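3.2 What the parents told us

I came into this part of the study expecting to write mostly about screens. Wenjie Tan and I had mailed 1027 surveys to families in and near Plalimthorpe, and our guess was that tablets would come up on every page. They didn't! What parents wanted to talk about was storage, and which toys they were tired of stepping on. (Fadime Karakaya coded the comments and had to add a whole new category for it.)

We also did 20 home interviews, and those are where I learned the most. Blocks and shape sorters came up again and again, usually as the thing an older child had handed down. One dad in Hartley told me his set was on its third kid and missing a piece - he was weirdly proud of that. 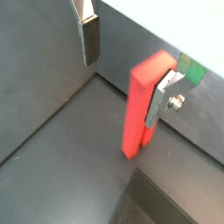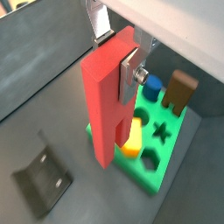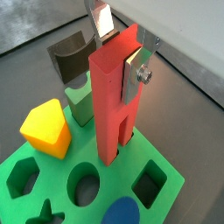

Figure 4. A red block, one of the simple toy shapes discussed in this section.

Price mattered less than I'd figured. Families who spent more on toys in December didn't report longer play times in the spring, and the pattern held when Velimir Angelovski split the sample by household size. What did seem to matter was whether a toy lived somewhere the child could reach it. I'd be careful with that one, though. Our reach question was badly worded, and a few parents clearly read it as a question about safety. We fixed the wording for the Udura sample, which I get to in Section 3.3.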